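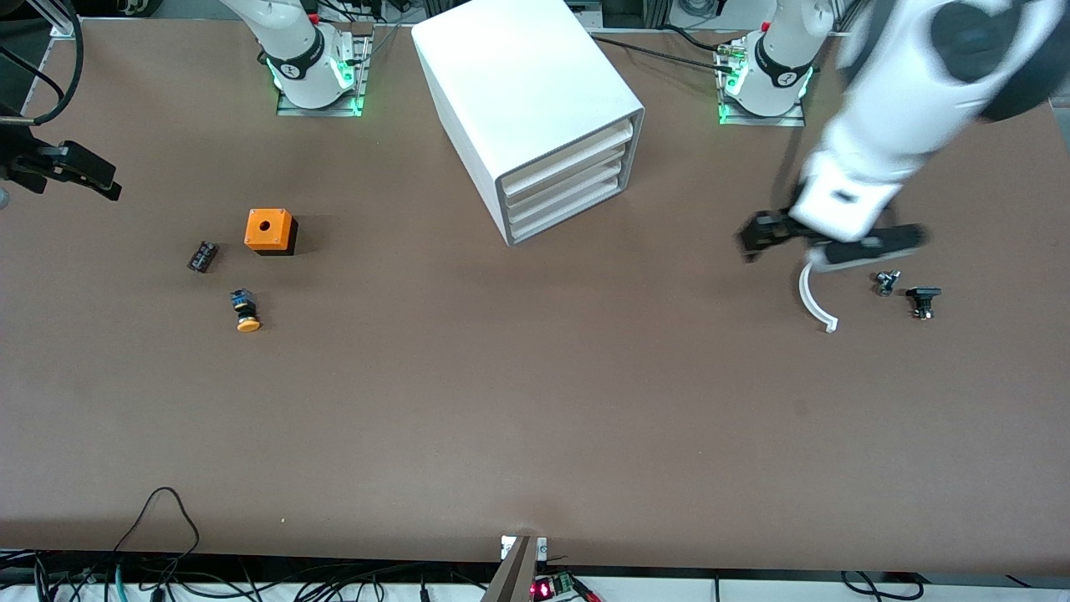 Troltis: a pile of my writing sprints, and how to read it

Hi! Troltis is the folder where I keep every timed writing sprint I've done since I gave up on finishing a novel the normal way. There are 270 of them in this release, all plain text, all mine except where I say so below. Shagufta Khattak kept asking me for "the raw stuff" for her drafting workshop, and emailing it in chunks was getting silly, so now it lives in one place and you can help yourself.

What's in here

sprints/ - one file per sprint, numbered in the order I wrote them
prompts.txt - the first lines I started from, when I used one
log.csv - sprint number, minutes, word count, mood, coffee (yes or no)
zaidi/ - 38 sprints that all belong to the same abandoned story, which I called Zaidi after the town in it

The log is the part people seem to like best. Mood is a number from one to five and I filled it in right after the timer went off, usually before rereading anything. Please don't build a grand theory on it. A three on a Saturday morning and a three at 11 p.m. are very different animals.

How I wrote them

Early on I was trying to hit 1,000 words a sitting and I was miserable. Ruoxi Wei talked me down to 200, which felt like cheating for a week or so and then felt great. You can see the switch in the log (sprint 61, if you want to jump to it). After that most files run a bit over, a few run way over, and some stop in the middle of a sentence when the timer rang. I left those alone!

I haven't fixed typos. I did take out the names of a couple of relatives and swapped in "Aunt G." and "the dentist."

Counting words

Word counts come from Wallix, the little script in the tools folder. It treats a hyphenated word as one word and skips anything in square brackets, where I leave notes to myself like [look up ferries]. Your editor will probably give you a slightly different number. If you'd like to rerun it:

python wallix.py sprints/ > log_check.csv

Dorin Voicu found that it choked on curly quotes in version one. Fixed now, thanks Dorin.

Known problems

Sprint 112 is missing. I saved over it with a grocery list and I'm still mad.
Sprints 140 and 141 are the same scene written twice, two moods apart.
The coffee column is blank for all of December.

Using it

Read it, teach with it, chop it up for exercises. Please don't publish the Zaidi pieces as a finished story - I may go back to them. The ferry chapter was cowritten with Kulsoom Warraich, so ask both of us before reprinting that one.

Corrections are welcome in the issues tab. I check it on weekends, mostly.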